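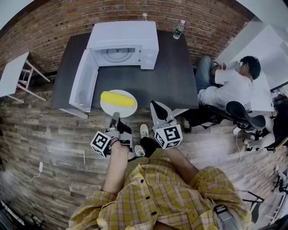
How Does a Robot Learn to Hold Things?

Hi! My job is trying out robot hands, and I reckon it's one of the best jobs going (even on the days when I drop pretend food over and over and have to crawl under a table to get it back). Kids who visit us always ask the same thing: why doesn't a robot just have a hand like mine? Good question! So I've written down how we pick a hand, what we look for, and which ones have surprised me.

First, a word you'll need

Robot people hardly ever say "hand". We say "gripper". A gripper is the bit on the end of a robot's arm that grabs hold of things. Some have two fingers, some have three, and some have no fingers at all and just suck onto things like a vacuum cleaner.

The ones I'm testing this year have two fingers. They open, they close, and that's about it. Try it yourself! Tuck away three fingers on one hand and use only your thumb and pointer finger for five minutes. You can pick up a pencil, a sock and probably a grape. Now try opening a jar. Hmm.

Wait, where's the robot?

For a lot of our tests there isn't one! The gripper has a handle, and a person holds it and does the job themselves. You squeeze, the fingers close. You let go, they open again. A camera on the gripper watches what the fingers are doing, and later on a computer goes through all that video, looking for patterns. It's a bit like learning to ice a cake by watching your nan's hands.

Doing it by hand is quick, too. If a finger is too slippery or too fat to get in behind something, I know within a minute, and I haven't had to program an arm to find out.

See the black and white squares?

On some grippers you'll spot little cubes with blocky black and white patterns printed on them. They look like a crossword that's gone wrong. They're called markers, and each pattern is easy for a camera to recognise. When a camera sees a marker, the computer can work out where it is and which way it's tilted. Stick markers on a gripper and the computer can keep track of where the gripper is going, as long as the camera can see them. If your sleeve gets in the way, the computer loses its place. I've ruined plenty of good tries with a floppy sleeve, so now I roll mine up.

The corn test

My favourite test is the kitchen one. You need a microwave, a plate and a yellow corn cob. The job is to get the corn to the right spot without squashing it, dropping it or whacking the microwave door.

Sounds easy? Have a think about corn. It's round, so it rolls. It's long, so if you grab it near one end the other end tips down. And a plate is low and flat, so your fingers have to come down on either side of the corn without bumping the rim and sending the whole lot sliding.

Then there's the microwave itself. It's a box with only one open side, so you can't come in from the top. You have to turn the gripper and go in from the front, and there's not much room for big knuckles in there. Wide grippers hate microwaves!

So which gripper is best?

I've been comparing two. We call them the Rurkley and the Ziltwood, and they're very different to use.

The Rurkley is slim. It's lovely for squeezing into tight spots, and it's light, so my arm doesn't get tired. But its fingertips are hard and a bit shiny, and round things shoot out of them like a wet bar of soap. I once chased a plum right across the room.

The Ziltwood has softer tips that squish a little when they touch something. More of the fingertip presses on the corn, so the grip is better. The trouble is that it's chunkier, and it's heavy enough that I need a break after 12 tries.

In July I swapped the tips over and put soft pads on the Rurkley. Much better! It still isn't as strong as the Ziltwood, but I'd choose it for anything inside a box or a cupboard.

What the gripper sees

A camera on a gripper gets a very odd view of the world. When I look at a table, I see the table. When the gripper looks, it mostly sees itself! Its own body fills up a huge part of the picture, and the things it's meant to be grabbing can end up quite small. Tip it back a bit and you get lights, pipes and ceiling as well.

It took me ages to get used to that. Now when I'm comparing cameras I ask myself whether I could do the job if this was the only view I had. If I couldn't find the corn, the computer will have a hard time too.

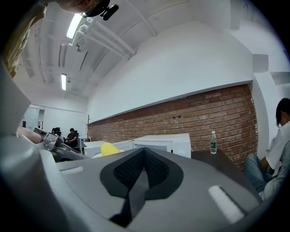

Try it at home

You can run your own gripper test with kitchen tongs. Ask a grown-up first, and leave the real microwave out of it. A shoebox lying on its side is perfect.

1. Put a banana or a rolled-up sock on a plastic plate.

2. Pick it up with the tongs and put it in the shoebox. Have 22 goes and write down how many times you drop it.

3. Wrap a rubber band around each tip of the tongs and do it all again.

4. Look at your two scores. Did the rubber bands help? Try it with something slippery next, like a plastic spoon, and see if you get the same answer.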